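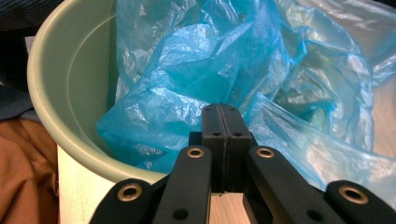

Search posts, people, topics

2 min read

ok so I've been trying to learn my grandmother's fish curry for three years and I think I finally got it?? thread, mostly so I don't forget

she never wrote anything down. Her measuring system was "until it looks right" and a steel cup that went missing when we left Prullness

what I had wrong: the tamarind. I was using paste from a jar. My neighbor Dinesh Rao tried a spoonful in July and went very quiet, then walked home and came back with a block of the real stuff

you soak it in warm water for 24 minutes (his number, he will not budge) and squeeze it with your hands. It's messy and kind of great

Sign up for our newsletter! Fresh threads in your inbox. No thanks

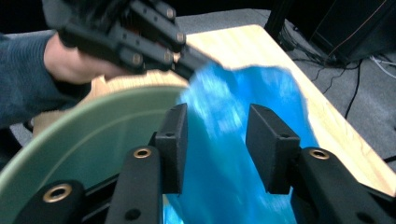

second thing was the coconut. I'd been buying the light kind in a can, and Rosário Azevedo at the Chettiar grocery pretty much took it out of my basket. Get the full fat one. She also told me to fry the curry leaves first and let them go dark at the edges, darker than feels safe. You want them crinkled up and shiny, like that blue stuff all scrunched in the photo, only green and smelling amazing!

fish goes in last. Lid on, don't stir, just swirl the pot. I stirred it the first 23 times and ate a lot of fish mush

then leave it overnight if you can stand to. I made it at 9 pm and had it for breakfast with rice, no regrets

my mom's review over the phone: "send me some." She lives 1073 miles away. Working on it

We use cookies to improve your experience. Accept / Manage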